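Cell news - picking bench at Florbridge

Quick one this month. The Tonutier cell is back up after its August service, 417 hours on the old finger pads, which is too long. New ones on now. Trinidad Bustamante has re-taught the bin positions as well, so please dont nudge anything.

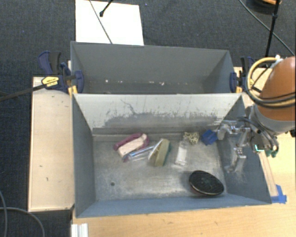
Clamps get checked at the start of every shift, both sides. If a bin has moved, stop and re-teach - no pushing it back by eye. Cable loop at the wrist: look for rubbing, log it even if its small. Speed stays at 700 until the Sutanto parts are in.

Next pad change at 250 hours. Spares in the Flallia cabinet, bottom draw. Sign the sheet when you take a set.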